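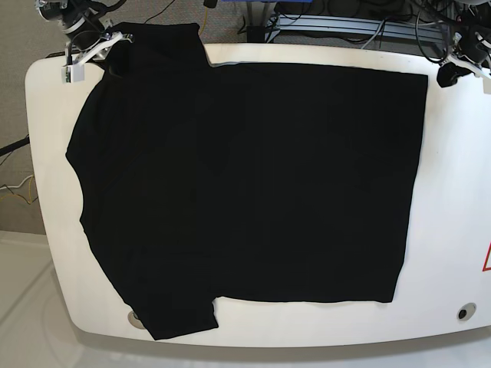

4. Budget et choix du matériel

Pour le pliage de vêtements, nous avons besoin d'une table blanche et lisse, sur laquelle un T-shirt noir se détache bien. La table actuelle suffit pour une seule pièce posée à plat, et nous avons donc décidé de ne pas la remplacer.

Le budget accordé au projet Narnotora est de 900 euros. Nous avons demandé deux devis pour les doigts de pince de rechange. Evside propose le lot à 142 euros, Prornham à 107 euros, mais avec un délai de livraison plus long. Après discussion avec notre encadrant, Sudheer Bangera, nous avons retenu Evside, car les essais doivent commencer en septembre.

Le deuxième poste concerne le rangement des câbles. Il est prévu d'acheter 12 colliers réutilisables et une gaine souple. Ce montant n'est pas encore confirmé.

Les T-shirts seront achetés en dernier, tous noirs et à manches courtes, afin que les résultats restent comparables.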